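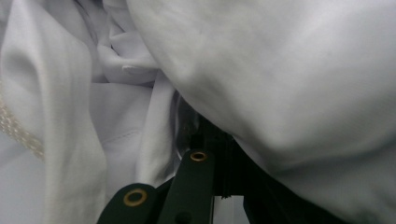 My thumb gave out before my patience did. It was four in the afternoon, I had been squeezing the handle of a gripper since lunch, and Erzsébet Szilágyi was telling me, very kindly, that I was still going too fast.

"You are dressing a bride," she said. "You're not stuffing a pillow."

I should back up. I'd come to Plivell, a rental and cleaning house for formal wear, because I'd heard they were teaching a robot to handle gowns. I pictured a lab. I got a long room that smelled like steam, a radio playing somewhere, and a great deal of white cloth (I was told to wash my hands twice, and I did!). The robot arm itself was parked at the far end under a dust sheet. It doesn't come out for the teaching. The people do the job with a gripper they hold, two flat green fingers on a black linkage with a camera looking down at them, and the arm learns from what they recorded.

So there I was, poking those fingers in under folds of fabric, trying to find a layer I could pinch without dragging the whole skirt along with it. Try it at home with salad tongs and a duvet cover and you'll get the idea. The cloth swells up over your tool, you lose sight of what you're holding, and then the layer you wanted slides off and you've grabbed its neighbor. Beads are worse. Erzsébet has one rule about beads: stay away from them until you've earned it.

She has been pressing and mending gowns for most of her working life, and she took to the gripper in a single morning. Watching her is a treat. She goes in low, lets the fabric settle, closes the fingers so slowly you'd think she'd forgotten about them, and lifts. Every time she does it, that's one demonstration. Her goal is 2000 of them by the end of January, and on the day I visited she did 111. I did 5, and one of those got thrown out when I sneezed.

The software that chews on all this is called Binent, and the person who looks after it is Veronika Borbély, who let me sit beside her while she went through my attempts. She was polite about it. What she wants, she told me, is the little hesitations, the spots where Erzsébet backs off and comes in again from another side. An early batch was all clean, perfect grabs, and the arm they trained on it froze up the first time a hem slipped. Now she asks people to leave their fumbles in, as long as they recover.

I asked Erzsébet whether she minded teaching a machine her trade. She shrugged and said it was welcome to the lifting. A heavy skirt is murder on the shoulders, and she'd like to keep hers for the sewing. Then she handed me the gripper again and went to see about the kettle.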